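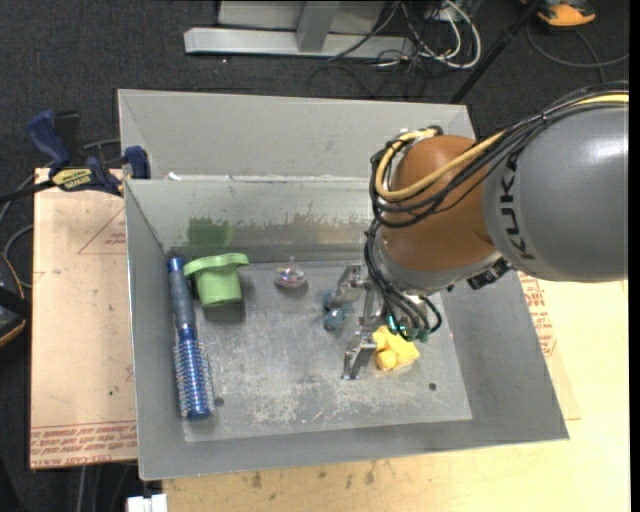
Photograph: Plikberg Household Reuse and Recycling Service

Small household items: frequently asked questions

The answers on this page apply to residents who bring small items to the Plikberg site or to the Pomby collection point. For furniture, electrical goods and garden waste, please consult the separate pages.

What counts as a small household item?
A small household item is any solid article from the kitchen, bathroom or bedroom that measures no more than 42 centimetres along its longest side. Combs, beakers, soap dishes, toys and food tubs are all included. Larger articles should be taken to the general hall.

Can I bring hairbrushes?
Yes. Hairbrushes of every type are accepted, including round brushes with a metallic barrel like the blue one in the photograph. Please remove loose hair beforehand and place it in your household rubbish. Handles and bristles do not need to be separated. Heated brushes and any brush with a flex or battery are treated as electrical goods.

Are plastic cups and similar items accepted?
Plastic cups, bowls and pots are accepted in any colour, whether or not they carry a recycling symbol. They should be empty and rinsed. Light staining is not a reason for refusal. Cups made of paper with a plastic lining belong with residual waste.

Should items be bagged?
No. Items must be placed loose in the metal bins. Bags and boxes used for transport should be emptied and taken home, or left in the rack beside the entrance. Items tied or taped together will be set aside and may be refused.

How many items may I bring?
Households may bring the contents of up to five carrier bags per visit. There is no limit on the number of visits. Traders, hairdressing salons and letting agents require a commercial permit, which may be requested from the site office.

Which items are not accepted?
The following must not be placed in the bins:
Razors, scissors and other blades
Aerosols and nail varnish
Glass and mirrors, including hand mirrors
Medicines and their packaging
Anything containing a battery

May I take something out of a bin?
No. Once an item has been deposited it becomes the property of the service. Residents who have deposited an item by mistake should speak to a member of staff and should not reach into the bin themselves.

Is anything offered for reuse?
Unused articles in their original packaging may be handed in at the Ziteck counter, where they are priced for the reuse shop. For reasons of hygiene, used brushes, combs and toothbrush holders are not resold.

When can I visit?
Plikberg is open from 8 am on weekdays and Saturdays. The Pomby collection point opens at 9 am on the same days. Both are closed on Sunday. The Võ road entrance at Plikberg is reserved for lorries, and private cars must use the main gate.

Is there a charge?
Residents are not charged for small household items. Proof of address may be requested at the gate. A recent utility bill or council tax letter is sufficient, and may be shown on a telephone.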